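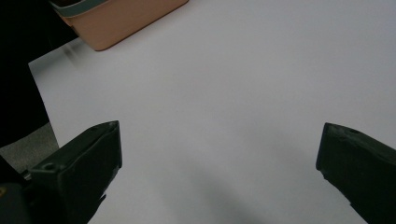

The white top I do my folding on

Ondstead Home Help > Clothes and laundry

Folding a soft cotton shirt-jacket so it doesn't come out of the bin a crumpled mess
Posted by hodoroagă, June 11, 2021

Hello all, first post so be kind! I've got one of those olive green things that's half shirt and half light jacket. I wear it constantly, and I've been trying to find a way of putting it away that doesn't end with me ironing it again before I go out. I have a nice flat white surface to work on, so I can't blame the table.

My trouble starts right at the beginning. I pick it up by the middle, shake it, put it down, and it lands in a lump with a great twisted roll up the centre and a sleeve sticking out to one side. Then I pull at the roll, something else slides underneath, and I've got a different lump.
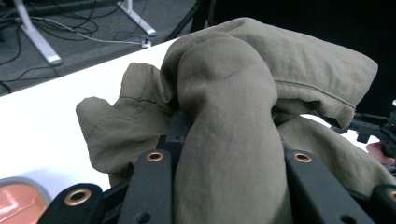

Olive green and very bunched up

I've watched loads of folding videos and they all begin with the shirt already spread out beautifully, buttons down, arms out like a starfish. Well, yes, I could fold it from there too! It's the getting there. This cloth is soft and creases if you so much as look at it, and I can never tell which bit is a sleeve and which is the body until I've unpicked the whole heap and started again.

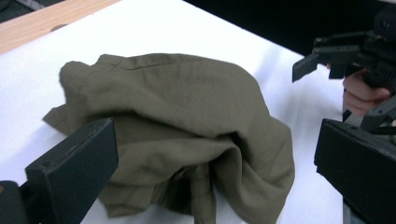 So my questions, really, are where should I be grabbing it, and once it is flat, should I fold or roll? It lives in a plastic bin with some other bits, because I've no wardrobe space to speak of (rented room, the landlord's old desk takes up the rest). I did have a Kullora hanging rail but it bent in January under my winter coats and I haven't the heart to buy another.

Things I've already tried:
Washing at 40 and taking it out the second the machine stops. Helps a bit.
A cheap travel steamer. Spat water everywhere.
Laying books on top overnight. Flat, yes, but flat with creases in.

Thanks in advance, I know it's only a shirt.

Replies

horleylinens
I did shirts in a hotel laundry near Horley for years, almost 200 on a busy day, so this is one I can help with. Stop picking it up by the middle. Find a shoulder seam first, by feel if you have to, and run your fingers along it until you get to the collar, then carry on to the other shoulder. Hold both shoulders and lift the whole thing clear of the table. Give it one good snap downwards and lower it hem first, so the bottom edge touches before anything else does. It should then lie down more or less in the right shape and you only have the sleeves to see to.

Smooth from the collar down with the flat of your hand. Don't pull at the hem, it drags the cloth out of line and that's where your diagonal creases come from.

Then: front side down, one side in to the middle with its sleeve laid straight down the back, same with the other, and fold up from the bottom in thirds. Stand it on its edge in the bin if the bin's deep enough. If you put it flat at the bottom with jeans on top you'll be ironing whatever you do.

Fasten the top button and one halfway down before you start, if it has buttons. I've forgotten that more times than I'd like to admit.

mugandsaucer
just roll it. roll everything. I've lived out of a rucksack for months at a time and never owned an iron

hodoroagă (original poster)
Thank you both! The shoulder seam thing is brilliant, I had a go straight after reading and the hem-first bit made a big difference. My sleeves still wander but I can live with that. I'm a bit ashamed of what usually goes on with the bin, mind you - it all tends to get bunched up and pushed in there as one round lump.
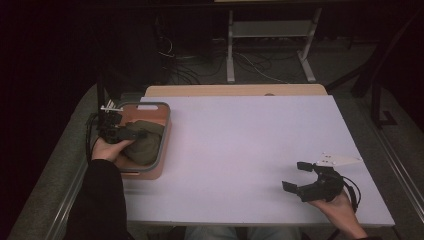 I measured the bin as well and it's a couple of fingers too shallow for standing the shirt up if I fold it in thirds. Would quarters be daft, or does the extra fold just give me another line across the back?

horleylinens
Quarters is fine with something soft. Do a loose fold and don't press it down with your hand afterwards, everybody does that and it sets the line. Or fold in half and then roll it very gently from the hem, which is halfway to what mugandsaucer is saying and suits a shallow bin. Put a tea towel inside the roll if the line bothers you.

ploverfield
Bit off topic, but don't shut it away damp! I had a green jacket in a lidded tub under the bed and it smelled like a pond by spring. Had to wash it three times. Leave it over the back of a chair for an evening first and don't cram the tub full.

hodoroagă (original poster)
No lid in use at mine, so I should be safe from ponds. Going to try the half fold and the gentle roll tonight and I'll report back.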